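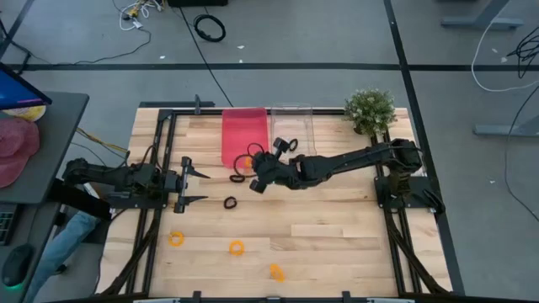 1. Background

For our second-semester project we built a two-arm sorting table in the shared workshop at Trurkside. The task was to pick up small rings from a tabletop and put them in trays by color. A single arm can do this, but it spends a lot of its time traveling. We wanted to find out how much two arms sharing one table would help, and what it would cost us in extra wiring and extra software.

The work started in July and the report was handed in on December 14, 2022. The budget was $700, not counting the arms, which belong to the workshop.

2. Table and frame

The top is made from light wooden boards, butt-joined, with a frame of black aluminum extrusion around it. We first planned to use a sheet of painted board, but the paint reflected the ceiling lights and the color detection failed near the middle. Bare wood worked better. Orange stands out less against it than black does, so the threshold for orange had to be set separately.

The arms are mounted on opposite sides and face each other. An earlier layout had both on the back rail. It left more room at the sides, but the elbows met whenever both arms reached for the center. With the arms facing each other only the grippers can meet, and that is easier to check for in software.

Cables run down the left and right rails in bundles. The thin wires on the left side go across to the desk and still need a proper cable chain.

3. Grippers

The left arm has a parallel-jaw gripper with two pointed fingers. The right arm has one with several short finger segments. We kept the two types on purpose so that we could compare them on the same rings.

The parallel jaws were good at the orange rings, which are small and keep their shape. The black loops are elastic, and the large one lies differently every time it is dropped. The pointed fingers often pushed it along the wood instead of closing on it. The multi-finger gripper did better there, but it took longer to close and sometimes dragged a neighboring ring with it.

4. Trays

The red tray and the clear container stand against the back rail. The clear one was a poor choice. Its edges are hard to find against the wood, and we ended up entering its position by hand. The red tray was found without trouble in all lighting we tried.

5. Software

The control program is based on the Korex planner, with our own code for deciding which arm takes which ring. The table is split down the middle. Rings in a strip 18 cm wide at the center can go to either arm, and an arm has to reserve the strip before entering it. If the other arm holds the reservation, it waits.

6. Results

We ran 45 trials. In 40 of them every ring ended up in a tray. The five failures all involved the large black loop: it caught on the rim of the red tray in three trials and slid out of reach in two.

Time per trial was shorter with two arms than with one, but less than half was saved. Most of the loss was waiting for the center strip.

7. Remaining work

Replace the clear container with a colored one.
Fit a cable chain on the left side.
Try a narrower center strip.
Tighten the front rail clamps and check them again after a week of use.

The plywood test stand from the Bundgaard kit has been returned to the storage room. Wiring diagrams and the parts list are in the project folder at Bristby.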